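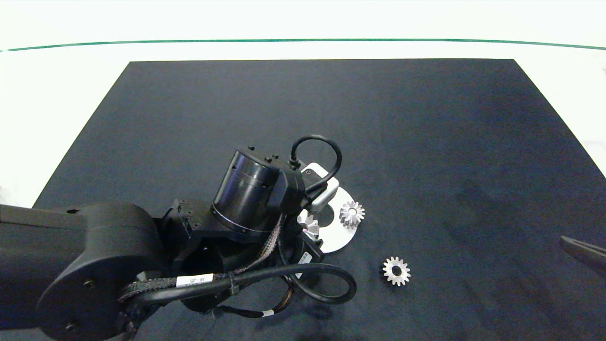

4.2 Changes to the assembler's task

Before the cell was introduced at the Tridcombe works, each assembler built a complete gear unit, from sorting the parts to the final check. The arm now handles the placing of gears on the carrier plate, and the assembler prepares the parts and deals with stoppages. The bench is covered with dark cloth, against which a silver gear lying away from the plate is easy to spot, and assemblers told us that a glance at the cloth had become their usual way of judging how far a unit had got. Of the 33 assemblers interviewed, eight said they missed finishing a unit by hand. Six had asked to move to the final check, where more of the old skill is still used.

Views on pace were mixed. Sotiris Vrettos, a shift leader, described the work as "lighter on the fingers and heavier on the head". Assemblers on the late shift reported more waiting, and several used the time to sort gears for the next batch. This was not part of the written procedure until December, when the supervisor, Ifigeneia Tsolakis, added it to the job sheet. 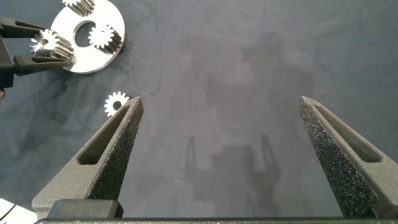 Figure 3. Carrier plate with three gears, one between the fingers of the second gripper; a fourth gear lies on the cloth.

The step in Figure 3 was named most often when we asked where help from a person was still needed. Assemblers were unsure whether they were allowed to straighten a gear themselves or had to call a technician, and practice differed between shifts.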